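Katenora Storage Ottoman, 28-inch

I bought the Katenora to replace a wicker chest that had started to shed. It cost 70 dollars and came in one box with 12 screws and a hex key. Assembly took me less than half an hour, and the legs went on straight the first time.

The lid is firm enough to sit on. The fabric is a gray weave that picks up lint but wipes clean. Inside there is more room than I expected — two winter blankets fit with space left over. The hinge is the weak point. It has no soft close, so the lid drops hard if you let go early, and I would not leave a small child alone with it. The smaller soft toys live elsewhere for now. 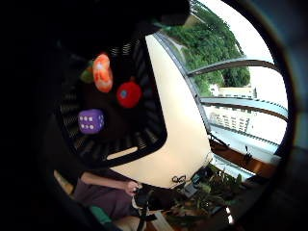
Heriberto Sánchez: I have had the same one for a year and the hinge loosened after five months. Tightening the two back screws fixed it. I later added a lid stay from Suneck and it no longer slams.

I may try that. Four stars as it comes.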